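Search this guide Go

Section 6: Setting up the toaster corner

Okay, this is the part of the kitchen guide I get the most questions about, so I've tried to keep it short (I failed, sorry!). It covers where the oven and the toaster go, what's allowed near them, and how to do the first run before you cook anything. If you're in one of the Bralstead apartments your counter is narrower than mine, so read the note after step 4 first.

1. Wipe the counter and let it dry. I use a plain damp cloth and nothing fancier.

2. Put the toaster oven down where you think it'll live, then open the door all the way. I mean all the way! It needs a lot more counter than you'd guess with the door shut.

3. Run the cord along the wall side, well away from the door. Leave it unplugged for now.

4. Set the two-slot toaster next to it, with the lever where you can reach it.

Note: Theano Kontogiannis has the narrow counter and keeps her toaster in a cupboard between breakfasts. Works fine, just let it cool down first.

5. Take out the rack and the crumb tray, wash them in warm soapy water, dry them and slide them back in.

6. Plug in the oven only, crack a window and run it empty for 6 minutes. Mine smelled pretty strongly the first time and then never again.

CAUTION: Before you switch either one on, take everything off the top. Towels, mail, bread bags, all of it.

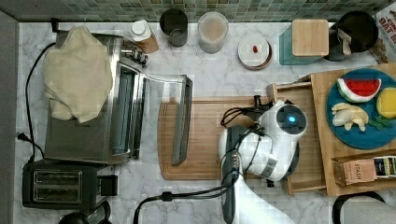

Cutting boards are the thing I kept putting in the wrong spot, and I moved mine three times before I settled on the middle of the counter. I like having it close to the oven for sliced bread, but look how far the open door reaches over toward the board, and you'll see why I make such a fuss about step 2. The cream towel on top of the oven comes off before any heating, same as the caution says. Jars and canisters can go in a row along the backsplash.

7. Unplug both when you're done for the day. Crumbs get their own page, see Section 7.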